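社区应急与志愿服务 第六讲讲义
校园自制布口罩的组织与分发

一、本讲范围

上一讲谈的是物资捐赠的登记。本讲谈学生自己动手制作防护用品时,校方和学生社团各管哪一段。案例取自Dririlier学院的布口罩项目,该项目从七月开始,由留校学生在宿舍公共活动室完成缝制,前后共做出2346只。

二、原料来源

棉布由Diltura布行按成本价供给,松紧带来自Juhász缝纫用品店的库存捐赠。两家的交货方式不同:布料整卷送到,松紧带分三批送到。第二批晚了四天,缝制组只好先裁布、叠布,把缝耳带的工序往后推。讨论时请注意,项目最初的计划表里没有给供货延误留余地。

三、人员与分工

报名学生196人,分为23个小组。每组设组长一名,负责领料、交货和填写日报。裁剪、缝制、检查三道工序不由同一人完成。没有缝纫经验的学生先参加半天练习,练习用的是裁剩的边角布,合格后再上正式布料。
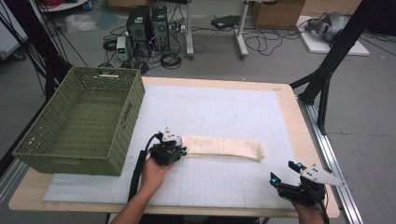

日报只填四项:领料数、成品数、返工数、缺勤人数。起初的表格有十一项,组长普遍漏填,第二周起改为现在的样式。

四、质量检查

检查组逐只查看针脚、耳带长度和褶皱方向。首轮检查退回307只,多数是耳带左右不等长。退回品拆线重做,不另计产量。布口罩不能代替医用口罩,分发时须附一张说明,写明清洗方法和适用场合。

五、分发

分发经由Pladar社区服务站进行,优先对象为独居老人、市场摊贩和公交司机。服务站每周日上午九点开放领取,凭登记名单签字。名单由街道提供,学生不得自行增减;现场有人未在名单上的,记入候补表,下一周处理。

六、课堂讨论

1. 供货延误时,先做半成品的办法有什么利弊?
2. 候补表由谁审核较为合适?
3. 志愿工时是否应当折算为实践学分?请结合第三讲的内容说明理由。

七、作业

以本校某一社团为对象,拟一份两页以内的物资制作计划,须包含领料流程和日报表样式。下次课前交到助教信箱,逾期按课程大纲扣分。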